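Speaker notes – "Your hands, its hands: teaching by remote control"
Forty-minute slot. Keep water nearby. Clicker is on the left side of the lectern.

Opening (don't rush this)

Welcome, thanks for coming back after the break. Ask for a show of hands: who has ever untangled a drawer full of cables? Good. Now who could write down exactly how they did it? Wait for the laugh, then wait a bit longer, because that second question is the whole talk.

I love this problem. We can all do it while talking on the phone, and I still can't explain how I pick which end to pull first. So we don't explain. We take the controls, do the job through the robot's own arms, and record everything: the camera views, the joint positions, when the fingers open and close. Then a model learns from the recordings.

Say early that this is the Joltora project, run at Bavitis, so people know where to find us afterward.

Slide 2. What the operator has to work with

Talk about viewpoint. When I drive, I'm leaning on the wrist view most of the time, and it takes getting used to. The fingers are always there at the bottom, like the hood of your car. 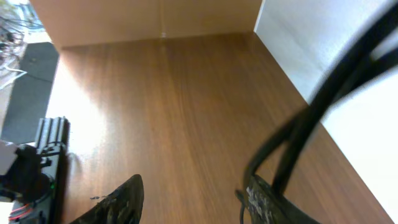
Wrist view, fingers open, nothing in the grip.

Point at the glare on the wood. A person squints and moves on. A model has to meet plenty of glare in training before it stops caring, so we record with the blinds up as well as down. Somebody usually asks about this, so get in first!

Mention the worn fingers too. Ours get scuffed, we keep driving with them, and I like that it's in the data.

Slide 3. Fast moves and messy frames

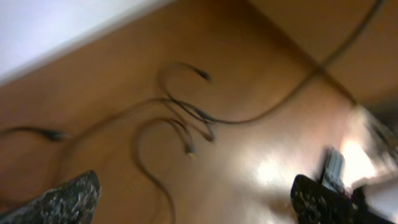 Blur was the thing I worried about most when we started, and I threw away far too many recordings over it. My rule then was that if I couldn't read every frame, it was no good. But look how much survives: the dark cords still stand out against the orange-brown floor, and you can follow the long one from the upper right down into the middle of the tangle. These days I keep the fast moves. Slowing down for the camera gave us a robot that was timid about everything.

Numbers, if asked: 600 recordings in the current set, 72 of them with restarts partway through. We keep the restarts. A recovery is a lesson too – maybe the best kind.

Slide 4. Two arms are more than twice the work

Move away from the lectern for this one and use my own hands. Hold the mic cable up, let one hand keep it still while the other feels for the loop.

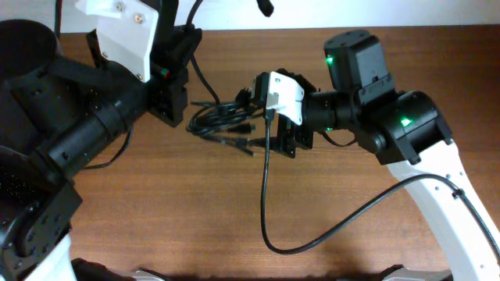

The hard part is deciding which hand is boring. One arm has to hold and do nothing, and new operators hate that. They fidget, the cable shifts, and the other arm is chasing a moving target. I tell people to pick the quiet hand before they start and say it out loud.

Training a new operator takes us 2 afternoons before we keep anything they record. After some 80 tries most of them stop looking down at the controls. You can see it happen, their shoulders drop, and it's a joy every time.

Slide 5. What we changed in December

Keep this short if the clock says less than ten minutes.

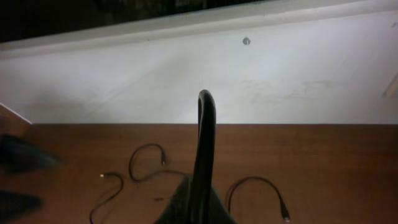 We used to begin every recording with the layout the same. It made lovely charts and a very brittle robot. Now the operator shuffles things before each try – ends facing the wrong way, loops over loops, whatever comes up. We log it all in Unbridge, with a free text box for "what felt hard." Read one or two of those notes aloud, the crowd always enjoys them.

Also new: operators swap every half hour. Tired hands teach tired habits.

Questions I expect

Why not a glove, or moving the arm by hand? We tried guiding an arm directly. It's great for one arm and a simple reach. For two arms at once I ran out of elbows.

Does it work on other cables? Thick ones, so-so. Be straight about that.

Can we try it? Yes! The demo is in the Vidal room until 4 p.m., sign-up sheet on the door. Remind them to take off bracelets and lanyards first.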